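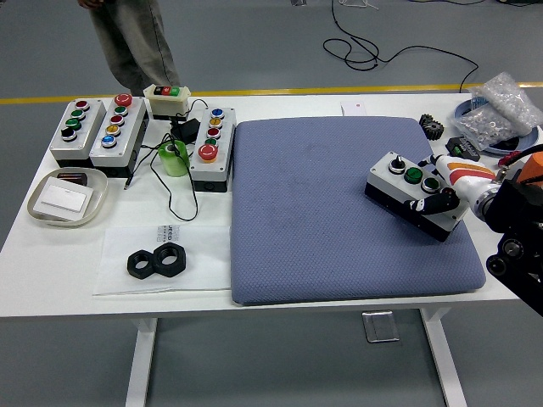

흰 테이블 위에 놓인 버튼 상자들. 빨강, 초록, 노랑, 파랑.

지난번 글에 가계부 얘기를 잠깐 꺼냈더니 댓글로 더 써 달라는 분이 몇 분 계셔서 오늘은 돈 얘기만 잔뜩 해 보려고 해요. 커피 한 잔 타 오세요, 좀 길어요!

저는 원래 가계부를 안 쓰는 사람이었어요. 안 쓴다기보다는 1월에 시작해서 설 지나면 끝나는 사람이요. 서랍에 앞부분만 빼곡한 가계부가 여러 권 있습니다(표지는 다 예뻐요). 클런리(Clurnley)로 이사 오고 나서는 그마저도 안 했고요. 월급 들어오면 월세 나가고, 전기 나가고, 남은 걸로 살고, 월말에 통장 보면서 어 왜 이것밖에 없지? 하고, 또 월급이 들어오고. 다들 이렇게 사는 줄 알았죠.

그러다 9월에 세탁기가 고장 났어요. 탈수를 돌리다가 쿵쿵쿵 하더니 멈췄는데, 수리 기사님이 뚜껑 열어 보시고는 고개를 절레절레. 새로 사는 게 낫겠다고 하시더라고요. 봐 둔 모델이 설치비까지 555파운드였어요. 그날 제 통장에는 812파운드가 있었고 월세 나가는 날이 코앞이었습니다. 세탁기를 사면 월세가 모자라고, 월세를 내면 빨래를 못 하고. 부엌 바닥에 앉아서 계산기를 세 번 두드렸는데 세 번 다 똑같은 숫자가 나왔어요. 당연하죠, 계산기인데.

제가 그렇게 적게 버는 편은 아니거든요. 넉넉하진 않아도 직장 다닌 지가 몇 년인데 세탁기 하나에 이렇게 휘청거린다는 게 충격이었어요. 한국에 있는 언니한테 전화해서 하소연했더니 언니가 딱 한마디 했어요. "너 한 달에 얼마 쓰는지는 알아?" 몰랐어요. 월세랑 통신비 빼고는 하나도 대답을 못 했어요. 장 보는 데 얼마 쓰냐고 묻길래 대충 불렀는데, 나중에 카드 내역을 뽑아 보니까 제가 부른 금액의 거의 두 배였습니다. 언니한테는 아직 말 안 했어요. 언니, 혹시 이거 읽으면 모른 척해 줘.

세탁기는 결국 할부로 샀어요. 이자가 붙는 할부요. 그게 어찌나 분하던지, 할부 계약서에 서명하고 집에 오는 버스에서 가계부 앱을 깔았습니다. 이름이 플로누라(Flornura)인데 엄청 유명한 앱은 아니고 화면이 연두색이라 골랐어요. 기능은 단순해요. 금액 넣고, 어디에 썼는지 고르고, 끝. 은행이랑 자동으로 연결해 주는 앱도 있는데 저는 일부러 손으로 치는 걸 골랐어요. 자동으로 기록되는 건 제가 안 볼 게 뻔해서요.

첫 주는 괴로웠어요. 진짜로요. 물 한 병 사고 앱 켜고, 버스 타고 앱 켜고. 계산대 앞에서 휴대폰을 만지작거리면 뒷사람이 한숨을 쉬니까 가게 밖에 나와서 처마 밑에 서서 입력하고 그랬어요. 이틀째에 벌써 그만둘까 했는데 할부금 빠져나간다는 문자가 와서 계속했습니다. 역시 분노가 최고예요.

한 달을 채우고 나서 항목별로 쭉 봤거든요. 제일 많이 나간 건 물론 월세고, 그다음이 먹는 것. 여기까지는 예상한 대로였어요. 그런데 정기결제가요. 세상에, 제가 뭘 이렇게 많이 구독하고 있는 거예요? 안 보는 영상 서비스가 두 개, 작년에 무료 체험으로 시작한 운동 앱, 사진 저장 용량, 그리고 도대체 뭔지 기억도 안 나는 월 19파운드짜리 하나. 이 19파운드의 정체를 밝히느라 토요일 오전을 다 썼어요. 메일함을 뒤지고 뒤져서 찾았는데, 예전 집에서 쓰던 보일러 점검 보험이었습니다. 예전 집이요. 지금은 다른 사람이 살고 있는 집! 저는 모르는 사람 보일러를 1년 넘게 지켜 주고 있었던 거예요. 해지 전화를 하는데 상담원분도 잠깐 말이 없으셨어요. 환불은 마지막 달 것만 해 주셨고요.

그리고 빵. 회사 가는 길에 안토니우크(Antoniuk)라는 빵집이 있는데 여기 양귀비씨 롤빵이 정말 맛있어요. 겉은 살짝 바삭하고 속은 까만 소가 꽉 차 있고, 아침에 가면 문밖까지 냄새가 나요. 일주일에 한두 번 사 먹는다고 생각했는데 기록을 보니까 거의 매일이더라고요. 어떤 날은 하루에 두 번 찍혀 있고요(퇴근길에 또 갔나 봐요). 이건 안 끊었어요. 대신 화요일이랑 금요일만 가기로 했는데, 요즘은 목요일에도 가요. 네, 그렇게 됐습니다.

직장 동료 셸던 라보이(Sheldon Lavoie) 씨랑 점심 먹다가 이 얘기를 했더니 해스컴(Hascombe) 신협에 가 보라고 하더라고요. 시장 뒷골목에 있는 작은 곳인데, 셸던 씨는 거기서 차 고치는 돈도 빌리고 크리스마스 적금도 붓고 있대요. 저는 그 골목을 매주 지나다니면서도 그게 금융기관인 줄 몰랐어요. 창문에 화분이 가득해서 꽃집인 줄 알았지 뭐예요.

점심시간에 짬을 내서 가 봤어요. 창구 직원분은 라스무스 얀카우스카이테(Rasmus Jankauskaitė) 씨라는 분이었는데, 제가 세탁기 할부 계약서를 내밀었더니 한참을 읽으시고는 종이를 한 장 꺼내서 숫자를 써 주셨어요. 지금 할부를 끝까지 냈을 때 총액, 여기서 빌려서 한 번에 갚고 신협에 나눠 냈을 때 총액. 두 번째가 더 쌌어요. 엄청난 차이는 아니어도 양귀비씨 롤빵을 꽤 여러 번 먹을 수 있는 차이였습니다. 중도상환 수수료가 있는지도 계약서에서 같이 찾아봐 주셨는데 제 건 없었어요. 이건 계약마다 다르니까 비슷한 상황이신 분들은 꼭 계약서 뒷장을 보세요. 글씨가 깨알 같은 그 뒷장이요.

빌리는 김에 비상금 통장도 만들었어요. 대출금을 갚으면서 동시에 조금씩 저축이 쌓이는 방식인데, 처음엔 빚이 있는데 무슨 저축이냐 싶었거든요. 라스무스 씨 말로는 빚만 갚다가 다음에 냉장고가 고장 나면 또 빌리러 오게 된다고. 듣고 보니 그렇더라고요. 우리 집 냉장고가 요즘 밤에 좀 이상한 소리를 내서 더 와닿았습니다.

그래서 지금은 월급날 다음 날에 18파운드가 자동으로 비상금 통장에 들어가요. 적죠? 저도 적다고 생각해서 더 올리려고 했는데, 첫 몇 달은 안 깨고 버틸 수 있는 금액으로 하라고 하셔서 일단 그대로 두고 있어요. 아직 한 번도 안 깼어요! 지난달에 한 번 위기가 있었는데(친구 결혼식, 기차표, 구두 굽 부러짐, 다 같은 주에) 도시락 싸 다니면서 넘겼습니다. 렌틸콩 카레를 나흘 연속 먹었어요. 당분간 렌틸콩은 안 쳐다볼 거예요.

장 보는 것도 좀 바뀌었어요. 예전에는 퇴근하고 배고픈 상태로 집 앞 작은 마트에 매일 들렀는데, 여기가 같은 물건도 은근히 비싸요. 우유, 달걀, 쌀 이런 것들은 가격을 외울 정도가 됐는데 갈 때마다 조금씩 올라 있어서 볼 때마다 어머머 합니다. 요즘은 일요일 저녁에 큰 마트에 한 번 가고, 채소는 목요일 시장에서 사요. 시장은 오후 네 시 넘어서 가면 떨이를 하는데, 늦게 가면 좋은 건 다 나가고 순무만 남아 있어요. 순무 김치 담그는 법 아시는 분? 한 번 해 봤는데 뭔가 쌉쌀하고 이상했어요. 소금에 더 오래 절였어야 하나 싶기도 하고요.

가계부 쓰면서 제일 크게 달라진 건 기분인 것 같아요. 예전에는 통장 앱 여는 게 무서워서 며칠씩 안 열어 봤거든요. 지금도 돈이 많아진 건 절대 아닌데, 아침에 버스에서 그냥 열어 봐요. 얼마 있는지 이미 알고 여니까 덜 무섭더라고요. 물론 매달 잘하는 건 아니에요. 지난달에는 '기타' 항목이 너무 커서 봤더니 뭘 샀는지 모르는 걸 다 거기에 밀어 넣었더라고요. 서랍 정리할 때랑 똑같은 버릇이에요.

아, 그리고 댓글로 엑셀이랑 앱 중에 뭐가 낫냐고 물어보신 분 계셨죠. 저는 앱이 맞았는데 셸던 씨는 공책에 연필로 써요. 10년째 같은 종류 공책이래요. 한 번 보여 줬는데 글씨가 너무 작아서 저는 못 읽겠더라고요. 본인이 계속 쓸 수 있는 걸로 하시면 될 것 같아요. 연두색이 좋으면 연두색으로!

할부 갈아타기 서류에 뭐가 필요했는지도 물어보셔서 적어 둘게요. 저는 여권, 주소가 나온 고지서, 최근 급여명세서 석 달 치, 그리고 원래 할부 계약서를 가져갔어요. 급여명세서를 두 달 치만 뽑아 가서 회사에 다시 갔다 왔으니까 여러분은 세 장 다 챙기시고요. 가입할 때 출자금도 조금 내야 하는데 금액은 곳마다 다르다고 하니 전화로 먼저 물어보세요. 점심시간에는 줄이 좀 있어요. 저는 문 여는 시간에 맞춰 갔던 두 번째 방문이 훨씬 빨랐어요.

다음 글은 겨울 난방비 얘기가 될 것 같아요. 창문에 붙이는 단열 필름을 샀는데 한쪽은 예쁘게 붙였고 한쪽은 쭈글쭈글해서 지금 뗄까 말까 고민 중이거든요. 필름 기포 없이 붙이는 요령 아시면 댓글 부탁드려요. 드라이어는 이미 써 봤습니다!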